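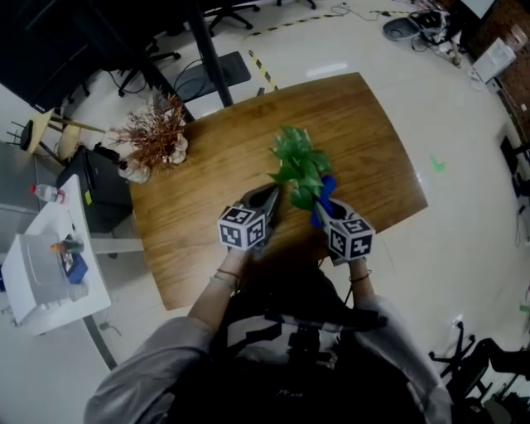
Re: hand-held grippers and leafy objects, does the cube tracking hold up?

We ran the comparison you asked for, and the short version is that marker tracking from the head camera holds up better than I expected on plants, but only for part of each demonstration. The setup is the usual one for Wallano: one person seated at a table, a gripper in each hand, a marker cube on the back of each gripper, and one view from above and behind. Tall leafy things are the hard case. With the artificial green plant clamped by its blue wrap in the right-hand jaws, the leaves stand up above the table, and a turn of the wrist can bring them between the cube and the lens. The left cube has no such trouble unless the hands cross.

On 28 May, no wait, I should quote you first so the others can follow:

> We have given up on plants in the Seyoum set. The pose track
> drops out whenever leaves pass over the cube, and filling the
> gap with a straight line gives a policy that lets go too early.
> Has anyone tried using the other hand to carry the track
> through? Also, do you throw out a whole demonstration when it
> has one bad gap, or only cut the bad part?

On the first question: we tried it and it didn't help much. The two hands are tied together only when both are holding the same object, and in our plant task that is a small share of the time. When they move separately, the left hand says very little about where the right one is.

What did help was using the motion sensor inside each gripper to bridge the gap, then correcting the whole stretch backward once the cube is seen again. We had been correcting forward only, so the error built up through the gap and then vanished in one jump at the end. The policy learned the jump. You could see it in the replays as a twitch just before release, which sounds a lot like your early letting go.

We collected 708 demonstrations for this, all of them pick up, turn and set down. Each one was processed three ways: straight-line fill, forward correction, and backward correction. We trained one policy per version with the same settings and the same number of steps, and ran each on the arm for 16 trials. Straight-line fill placed the plant upright in 5 of them. Forward correction was a little better, but not by enough that I would argue for it. Backward correction was clearly the best of the three, and the 2 failures I looked at closely were both bad grasps, with nothing wrong in the path. Sixteen trials is a small number and I would not put these results in a paper as they stand.

On your second question, we cut only the bad part if it falls in the middle of a free move, and drop the whole demonstration if the gap overlaps a jaw opening or closing. The timing of the jaws is good, as it comes over the cable, but the pose at that moment matters more than anywhere else, and I don't trust a filled value there. This rule costs us a fair amount of plant data and almost nothing on rigid objects such as cups and boxes.

Two things we have not sorted out. The first is leaf motion. The leaves keep moving for a moment after the hand stops, and the policy seems to wait for them to settle before it lowers the plant. That may be something it picked up from the people, who also tend to pause there. The second is that all of this was done with one artificial plant. Uvholm have said they will try the same script on a few softer ones, and I would like to see those results before anyone builds on ours.

The backward correction script is in the Pimham repository, in the folder with the other pose tools. It expects the raw sensor log and the cube track as separate files, with both clocks in seconds. If your Seyoum recordings only have the merged file, you will need to split it first – the clock offset has to be estimated before the two are combined, and the merged format throws it away.

If you still have the raw logs from the ones you dropped, please don't delete them yet. I would be glad to run a handful through here and send back the tracks.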